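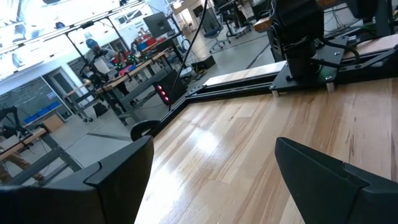 *Hardwood planks, glossy finish, glare included.*

## Are wooden bench tops worth the fuss?

Every spring the Mestbridge workshop newsletter gets at least one letter telling us that a proper bench has a wooden top, that everything else is a compromise, and that anyone who says otherwise has never owned a good one. We've been working on the wooden ones for a while now. I'm still waiting to be convinced.

They look good, I'll give them that. The long planks in honey and tan make a gray concrete floor look a lot less gray, and people who come through the door tend to put a hand flat on the wood before they say anything. But looking good is a strange thing to pay for in a room where most surfaces disappear under stuff by lunchtime.

And pay we would. The Flanimico catalog lists its butcher-block top at $600, before legs, before delivery, and before the can of Zandov oil they would very much like you to add to the order. The laminate version costs a good deal less and gets one small photo on the back page. Draw your own conclusions about which one they make money on.

### The shine

My main complaint is the finish. A glossy top under overhead lights throws a bright patch right where you're looking, and if you're hunting for a small dark screw it might as well be hiding. The Darwish people told us at the last open evening that gloss "wipes cleaner." Maybe. I have wiped plenty of matte surfaces in my life and they came clean too. They also said it would shrug off solvents, and when I asked which solvents the answer got vague.

If you already have a shiny top and it bothers you, the cheap fix is to knock it back by hand. One reader swears by 1000 grit paper and a light touch, going with the grain. I tried it on an offcut and it did take the glare down. It also took me most of an evening, and the offcut was smaller than a dinner plate. I wouldn't care to do a full bench that way without a podcast and a second pair of knees.

### Bolting things to it

Then there's the question of hardware. A wooden top is supposed to be the friendly kind, the sort you can screw into. In practice everybody is scared to put the first hole in it, so the fixings end up along the edges. Black metal rail with bolt holes and slots is the usual answer, and I think it's the right one, though it does raise the question of why we wanted such nice wood in the middle. With a rail you can shift a bracket along when you change your mind, and you will change your mind.

A few habits that seem to help, whatever your top is made of:

- Tighten clamps by hand, then stop. If it slips, put a scrap of leather under it before you reach for more force.
- Check the bolts on the rail every so often. We do ours in March and then forget until somebody complains.
- Keep your drinks on another table. I've heard all the arguments about coasters.

### The small stuff

A wooden top is also meant to keep you tidy. The theory goes that a handsome surface makes you want to see it, so you clear up. I'd love to meet the person who came up with that. Small things end up in the middle of a bench because the middle is where your hands are, and the price of the planks makes no difference to them.

Take the butcher-block table. Two red cubes side by side, a small blue and white cube just to the left of the lower one, a black die with white pips a bit farther down, and a coil of white cable wandering over the wood with its little plug on the end. There are two plastic baskets on the same tabletop. I like a basket, I own far too many, but setting one on a bench and putting things in it are separate jobs, and catalogs only ever show the second one finished.

The cable annoys me more than the cubes do. Loose cable takes up a ridiculous amount of room for what it is. A strip of hook-and-loop, a peg at the back, even a twist tie from a bread bag will hold a coil shut. I've seen a "cable management kit" advertised for more than I paid for my drill, and as far as I could tell it was a bag of the same strips in a nicer color.

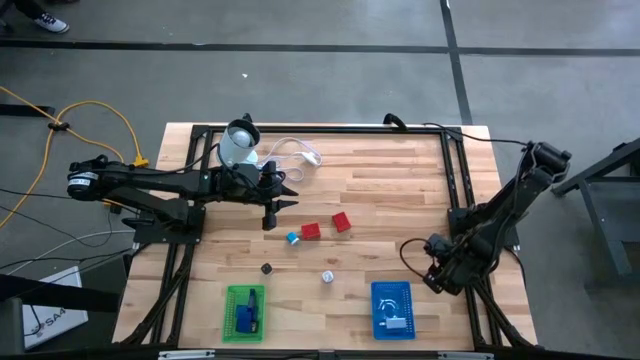
### So, would I buy one?

For a home bench, if you like the look and you'll put up with the oiling, sure. It's your money and your garage. For a shared room I'd want somebody to show me what we get for the difference, and "it feels nicer" doesn't count until it's been through a winter of wet gloves and dropped pliers.

We're asking for your numbers. If you've had a wooden top for more than a couple of years, write in and tell us what you paid, what you've put on it since, and whether you'd do it again. Pictures of stains are welcome. Replies go in the box by the door or to the usual newsletter address, and we'll print the rude ones as well.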